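Fudel Introduces Two-Panel Packing Table for Small Boxed Goods

Rullcombe, June 2018 - Fudel has added a two-panel table to its Rumik line of packing furniture. The table is meant for benches where small retail boxes, such as phone boxes, are checked and sorted before shipping. It carries the order number 1003.

The top is made in two sections that meet along a thin seam running from side to side. The far corners are rounded. The light beige finish was chosen to make dark printed lids easy to find.
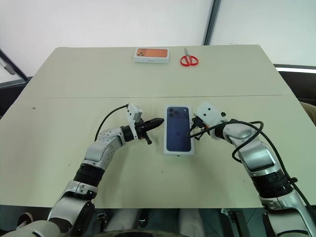 Rumik table with a boxed smartphone on the near section.

"The near section is the work area and the far section is for parking," said Urs Schnyder, product manager at Fudel. "Boxes waiting their turn go to the back, along with the scissors."

Either section can be replaced separately. The hardware kit contains 52 parts - brackets, screws and leveling feet - and assembly takes two people. Deliveries start in September through the dealer Brunner. 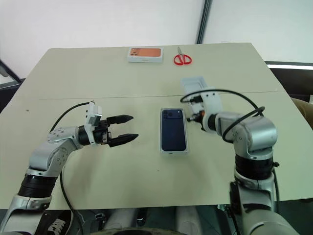
Can an older Rumik table be fitted with the new top?
Tables with the current leg frame accept it without drilling. Older frames need an adapter rail, sold separately.

Press contact: Cyrill Bachmann, Fudel, Rullcombe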